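How to Set Up a Small Home Office Corner

You don't need a spare room to work from home. A stretch of wall with a socket nearby will do, and most of the job can be finished in a weekend. The steps below are the ones I followed in a rented flat where nothing could be drilled.

What you need

A table, a chair that goes up and down, a desk lamp
Extension lead with a surge protector
Cable ties and sticky-backed clips
Tape measure, pencil and a utility knife
A soft cloth

Step 1. Choose the wall

Sit in the spot for a while before you move anything. Listen for the boiler and the neighbours, and check the wifi on your phone. Have the window to one side if you can. A window behind you shows up as glare on the screen, and one in front makes you squint all morning.

A plain table is enough. Mine is a Busto, bought second-hand, and it has room for a laptop and a printer. Leave 12 cm between the printer and anything behind it if the paper feeds in from the back, so the tray can open fully.

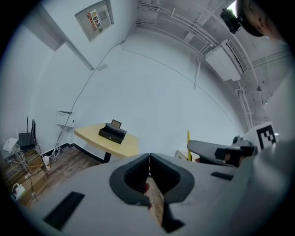
Step 2. Set the heights

Adjust the chair first and the screen second. Your feet should rest flat on the floor and your elbows should be level with the table top. If the chair has to go up to reach the table, put something firm under your feet. Then raise the laptop until the top of the screen is level with your eyes. You will need a separate keyboard for this – the cheap Jinano one I bought has lasted well.

Step 3. Clear and wipe the surface

Take everything off and go over the top with a cloth, folded so you can turn it to a clean side. Go easy with water on bare or oiled wood. Put back only what you use daily. One small picture at the back is fine; a row of them will get in the way of the lamp.
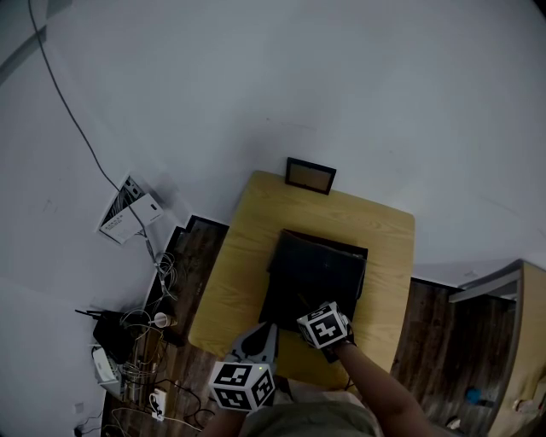

Šimkus wrote in to say that a desk mat is worth having on a light wood top, and that a cut piece of felt does the same job for less.

Step 4. Tidy the cables

Unplug everything and fix the extension lead to the underside of the table, or stand it on a low shelf. Plug things back in one at a time and label each plug. Put a clip every 35 cm along the back edge. Fasten the ties loosely until you're happy with the layout, then pull them tight and trim the ends with the knife, cutting away from your hand.
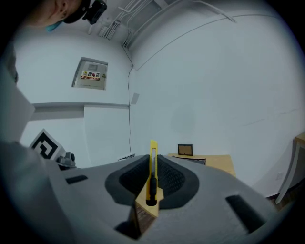 Leave a little slack in the laptop cable so you can move it without pulling the plug out. Never coil an extension lead tightly while it's in use, as it can overheat.

Step 5. Place the lamp

If you write with your right hand, the lamp goes on the left, and the other way round for left-handers. Point it at the table and keep it off the screen. Check it again after dark.

Last updated 29 November 2024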